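Doping control chaperones wanted, Millia Half Marathon

28/11/2021

Kureo Event Services is hiring 40 part-time chaperones for the road racing season that opens at Millia in February. Chaperones notify selected runners at the finish, stay with them, and walk them to the testing station. You do not collect samples.

14 shares 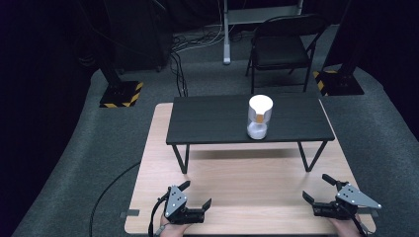 Shifts run seven hours and pay $118, with lunch. You must be 18 or older and able to stand for long periods. You can't work a race if a relative or training partner is entered. We test men and women, so we need both. Training is one evening at the Pestari office and is paid at half the shift rate.

To apply, send a short letter and two references to Kureo, Mocanu Road office. Nearly 300 people wrote in last season, so please apply once only.

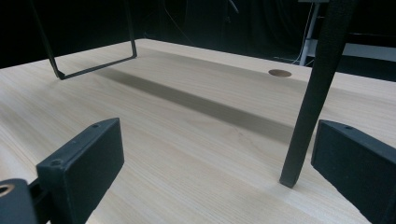
dunmore_k: Does the conflict rule cover club mates? I run with a club of a few hundred and couldn't tell you who has entered.

Kureo Events: Club mates are fine. Training partners are not.

hillrepeats: Is parking paid for at Millia?

3 comments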